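How to comment on a road scheme before the plans are signed off

21 Jan 2019

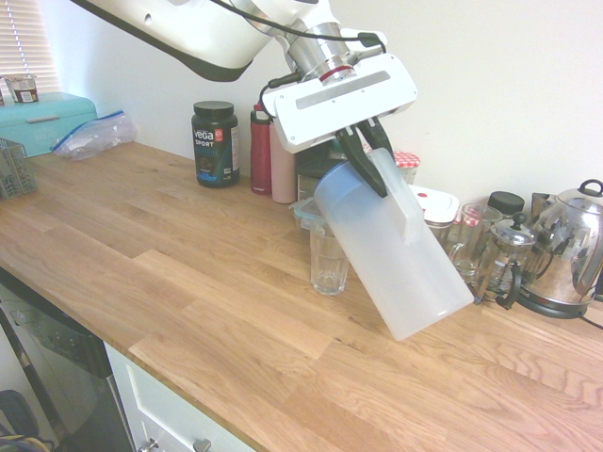

I've written to our council about roads more times than I'd like to admit, and I made every mistake going in the first few years. So when Lotte Claeys rang to ask how she should object to the new roundabout at the Jansen depot, I promised to write it all down (it saves me saying it twice!).

First, find the reference number. It's on the yellow notice tied to the lamp post, and it's on the council's planning pages as well if you search by street name. Put it at the top of everything you send. My first letter about Plilow Lane had no number on it and sat in the wrong tray until June.

Next, work out who owns the road. Small streets are usually the council's, but a slip road or a trunk road belongs to the highways people, and a letter sent to the wrong lot can take weeks to be passed along. Ring and ask – it's a five-minute call.

Now open the documents. There'll be loads, and you can skip most of them. The one you want is the transport assessment. The Jansen one says to expect 536 lorry movements a week, and it's tucked away in a table near the back. Look at when the traffic count was done, too. Ours was done in the school holidays, and Gerrit Bosman spotted that before I did, which I'm still a bit cross about.

Then go and stand there. Pick a busy hour, take a flask, and write down what you see: how long the queue gets, where people cross, whether the buses can get round the bend. A page of notes with times on beats three pages of being angry, and I say that as someone who has sent the three pages.

When you write, keep to one point per paragraph and give the page number of whatever you're arguing with. Say what you'd like done as well. I asked for a crossing 200 metres nearer the school and got a proper reply, whereas "this is a disgrace" got me a standard letter.

Send it by email and keep the receipt. If you haven't had one after a few days, phone up and ask for it. Comments do get lost, and after the closing date they don't have to take yours.

Last thing: if the scheme goes to a meeting, you can usually ask to speak. You'll get three minutes or so, and you have to book beforehand, so check the deadline on the agenda page. Read your bit aloud at home with a timer. Mine ran to nearly six the first time, and I had to lose the whole section on drains.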